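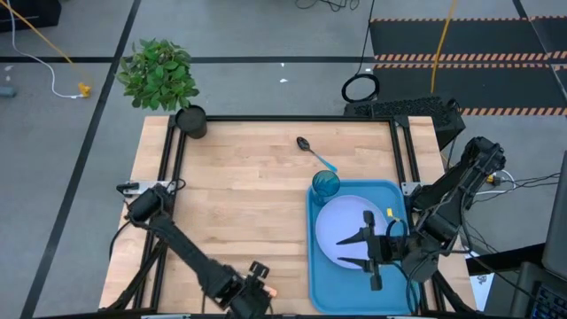

Talk notes - keeping biography pages right for small vloggers

Start slow. Water first. Wait for people at the back to sit.

Opening: ask who has a favourite channel. Hands up. Then ask who has looked up how old the person is, or who they're married to. Same hands, bit slower. Fine, everybody does it, say so.

Who I am, quickly. Edit the pages on Trunilum, the fan site for vloggers and people who turn up in their videos. Started in March with one page, got carried away. 3,060 pages on the site now. I don't look after all of them!! Pause for laugh if there is one.

What a page is. Name, birthday, where from, which channel, who with. Short. Most are under 256 words and that's plenty. The long ones are where the rubbish gets in.

Main problem - the partner page. Boyfriend or wife of someone famous online, is in the videos now and then, has a normal job, never asked for a page. Somebody makes one anyway. Then all the boxes need filling in. Height. Net worth. Parents. Nobody knows so people guess, and the guess gets copied by the next site and then that site gets used as the proof for ours. Go round the circle with hand when saying this.

Steter story. Keep it short, ran over last time.
- Steter = couple channel, cooking and travel, her channel really, he holds the camera
- our page gave his birthday as the day of the birthday video
- video went up late. They say so in the first minute
- wrong day copied to three other sites, fans sending him cards on the wrong day
- he was nice about it. Read out his message if time: "I don't mind being older but I'd like to pick the day."

Point is, upload date isn't the date it happened. Say twice.

Ages. Don't type an age in. Put the birth date and let the page work it out. If you only have the year, put the year. If you only have "turned thirty on camera" write that, with the video. Pages with years, months AND days look very sure of themselves and are usualy built on nothing.

Net worth. My view: leave it out. There was a figure going about for Truter, same number on every site, and I went back through the copies to find the first one. It was a comment under a video. A joke, I think, but can't prove it. Took it off our page and got 900 messages in a month asking where it went. More than the page had readers the month before. Don't sound bitter here.

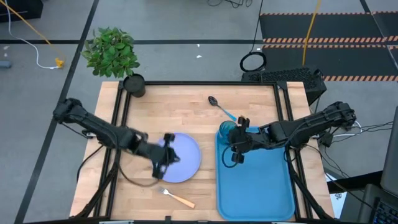 Kam-wah Hsu asked, when I gave a shorter go at this in spring, whether leaving a box empty just means readers go off to a worse site and believe that one instead. And wouldn't it be better to print the wrong number with a warning on it?

Good question, still don't have a full answer. What I said then: readers skip the warning. What I'd say now - write "not known" in the box. An empty box looks like a job for someone. "Not known" looks finished. We tried it on the Van der Linden pages (the brothers, gaming channel, not the singer) and the made up edits mostly stopped. Only one family of pages so don't oversell it.

Kam-wah also said couples break up and pages don't notice. True. If the partner stops being in videos, that isn't news. People get tired of being filmed. Do not write "split" until one of them has said it themselves. Same goes for death rumours, and we get those everytime a channel goes quiet for a few weeks. Somebody changes "is" to "was" and off it goes. Change it back, lock the page, have a cup of tea.

Children. Hard rule, say it properly, look up from notes. No names, no schools, no birthdays, even if the parents show it all. No exceptions from me on this one.

If running late skip straight to the list:
1. Did they say it themselves?
2. Can you link to the bit where they said it?
3. Would they mind?

No. 3 gets argued over. Let them argue, there's 10 minutes for questions. (check with host, might be less)

Photos on pages - only if asked. Short answer, use the channel's own picture and get permission.

Someone will ask can a vlogger get their own page deleted. On Trunilum yes, write in from the channel's contact address. Other sites, depends, keep writing to them.

Mention sign up sheet is by the door. Thank host. Take charger home this time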